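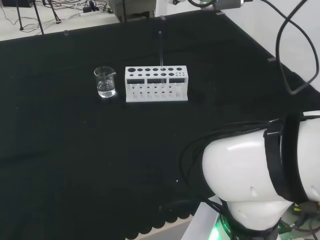
Slide 1 — o béquer, a estante e o pano preto

(Deixar o slide uns segundos sem falar. O pessoal ainda está entrando e procurando lugar.)

Boa tarde, gente! Vou começar pelo pano, e quem já trabalhou comigo está rindo, porque eu sempre começo pelo pano. Vidro transparente com água transparente em cima de bancada clara é um sofrimento para os olhos. Em cima do preto a borda do béquer aparece, o bico aparece, e a superfície da água ganha aquele brilho que dá para enxergar lá do fundo da sala. O meu primeiro pano era um retalho de cortina. Soltava fiapo dentro de tudo, não façam isso.

Perguntar: quem aqui dá aula prática? Quem monta a bancada sozinho, antes de a turma chegar? (Costuma ser quase a mesma gente, esperar as mãos.)

Falar do béquer. Água mais ou menos até a metade, e paro por aí. Eu enchia muito mais, achava bonito, e depois ia carregar aquilo até a outra ponta da mesa com a turma inteira olhando... Metade basta para a demonstração e ainda sobra espaço para mexer com um bastão sem drama. Bico virado para o lado em que vou despejar. Parece bobagem, mas já girei béquer na mão no meio da explicação e perdi o fio da conversa.

Agora a estante, que é a minha parte preferida. Apontar os furos: maiores à esquerda, e vão diminuindo para a direita até chegar naqueles pequenininhos. Durante anos comprei estante de furo único e vivia calçando tubo fino com papel dobrado — quem nunca? Com furo de vários tamanhos cada vidro acha o seu lugar. Contar a história do pedido da Urna: 153 tubos de diâmetro errado, e a escola usando assim mesmo até novembro.

Outra coisa: estante quase vazia. Na hora de explicar eu deixo uma peça só, em pé, bem visível. O resto fica na caixa. Quando encho a estante antes, a turma passa a aula perguntando para que serve o tubo do canto.

(Se o tempo estiver curto, pular direto para a lavagem.)

Custos, porque sempre perguntam. O kit da Bemetti que uso na oficina saiu por 765 reais, já com frete. O orçamento da Cludwood para a sala completa veio em 2.640, e aí eu respirei fundo e fui comprando aos poucos. Repetir que não ganho nada de nenhuma das duas! O pano eu levo de casa.

Lavagem: detergente neutro, escova que entre até o fundo, último enxágue com água destilada, tubo de boca para baixo para escorrer. O pano vai para a máquina separado de toalha, senão volta cheio de pelo branco e lá vou eu com fita adesiva às sete da manhã.

Passar a folha de montagem, imprimi 118 cópias. Se faltar, dividir em duplas.

Próximo slide: rótulos e caneta que não sai com água.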